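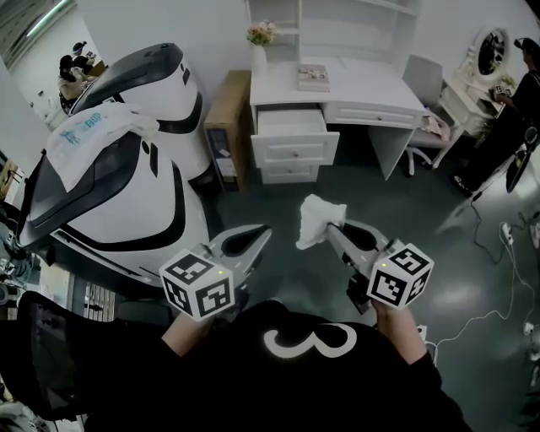
Figure 7.1 Two hand-held grippers, each with marker patterns on the faces of a cube.

Chapter 7
Pose Tracking from Printed Markers

A planner needs the position and orientation of each gripper at every time step. This chapter builds the software that supplies them. Section 7.1 covers corner detection and Section 7.2 the pose solver. A cube helps the solver - several faces can be in view at once, and their corners enter one joint estimate. Section 7.3 treats dropped detections, using a log of 2000 samples taken at 100 Hz.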